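El brazo doméstico empieza por la mano

Publicado el 2022-10-31

En el taller compartido de Plestum llevamos 14 sesiones con un proyecto modesto: que un brazo de bajo coste recoja una mesa. La discusión habitual se centra en los motores. Sostengo que es un error de prioridades. Un reductor mediocre se compensa por software; unas demostraciones mal tomadas arruinan el entrenamiento y obligan a repetirlo entero. 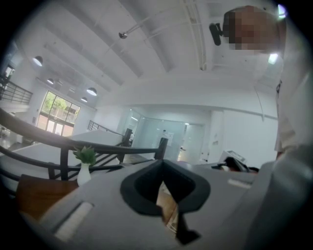
El equipo gris sobre la mesa del taller.

Salvador Sampaio defiende la teleoperación con brazo maestro. El argumento es sólido en un laboratorio, pero en un local prestado exige montar, calibrar y desmontar en cada turno. Con pinzas de mano, la calibración nos ocupa 5 minutos y el operador conserva su propia cinemática.
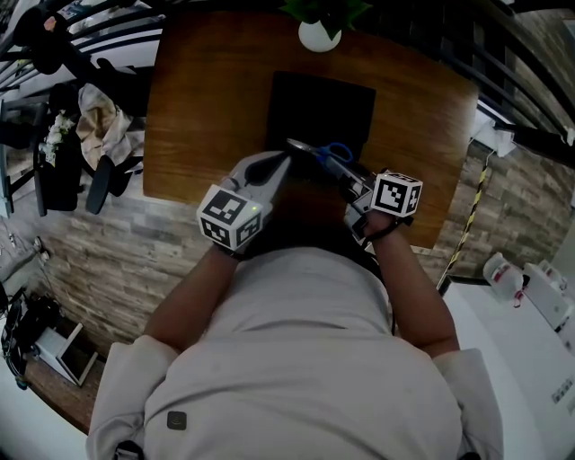 La geometría del marcador merece más atención de la que recibe. Un plano único se pierde en cuanto la muñeca gira; un volumen con patrones en varias caras tolera mejor la rotación. De ahí los cubos blancos y negros que llevan ambas pinzas, montados por delante de las correas de las muñecas. Unas tijeras de mangos azules, sujetas entre las mordazas de la derecha, son una prueba más exigente que cualquier bloque de espuma: masa desigual, metal reflectante y una orientación que importa.

Mitali Paul objeta que 30 demostraciones por objeto no bastan. Coincido, y aun así prefiero 30 limpias a varios centenares sin sincronizar. Propongo que, hasta diciembre, el presupuesto vaya a marcadores, correas y cableado. Los motores pueden esperar.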